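Three hours is not enough for the Odholm aquarium. Go early. Doors at 9 in April, and by eleven the ramp down to the big tank is all strollers.

Start at the bottom and work up. The Firkuseo tunnel first, 48 feet of curved glass, sand tigers overhead, one very old sawfish who mostly sleeps. Water's kept at 74. The reef hall next door runs warmer, 80 on the board the morning I went, and you feel it in the air too. Lose the jacket. 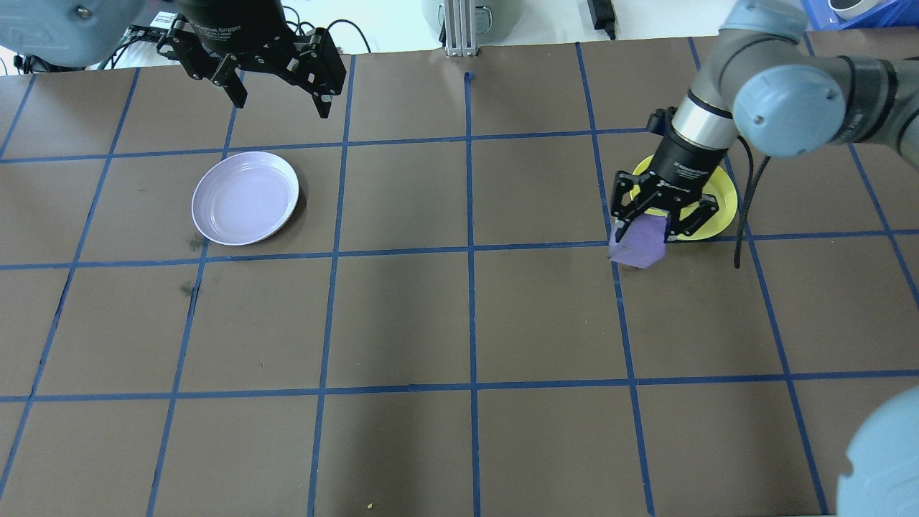 Blue tape marks the table into squares.

Lunch. Skip the upstairs cafe, get the fish tacos at Ursu across the parking lot. Cheap, quick, a bit messy. Be back for the ray feeding, wich is the one thing here I'd pay for twice. They hand you a cup of squid, you hold your palm flat, and something like a wet bath mat slides over your wrist. Kids shriek. So did I. 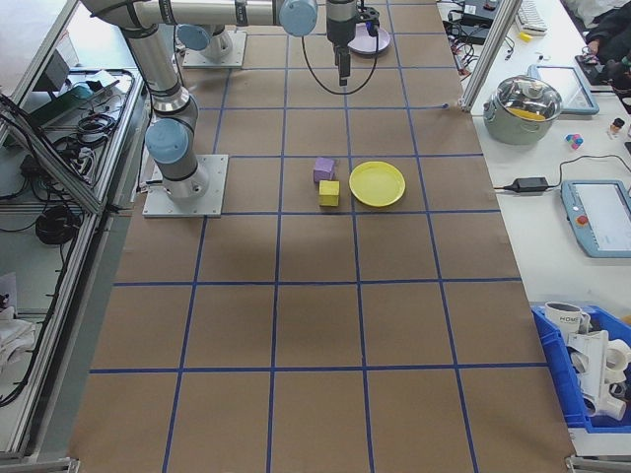
Yamila Maldonado says to stand at the far end of the ray pool, where the line is shorter and the big females come around first. She'd also leave the octopus for late afternoon, when the lights go down and it starts moving.

The jelly room is small and too popular. Go anyway. Moon jellies, sea nettles, a bench if your lucky. The floor map by the exit is better than the app, drawn in big plain squares like the blue tape grid on that brown tabletop, and you find your square and walk. Mine got me to the Brorora penguins with minutes to spare before the last feeding. Bring a sweater for that one. Glass gets foggy, front row gets splashed.

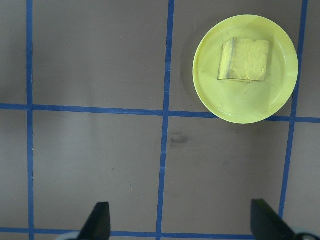 Parking is free after four, and evening tickets are cheaper. No ray feeding then, though, and the touch pool closes early. For a first visit I'd still pay full price and come in the morning. Everything down in the tunnel looks crisp at that hour, the floor lines as straight and clear as blue tape on a gray table. Gift shop's at the exit, no way around it. Plush sawfish, bottom shelf.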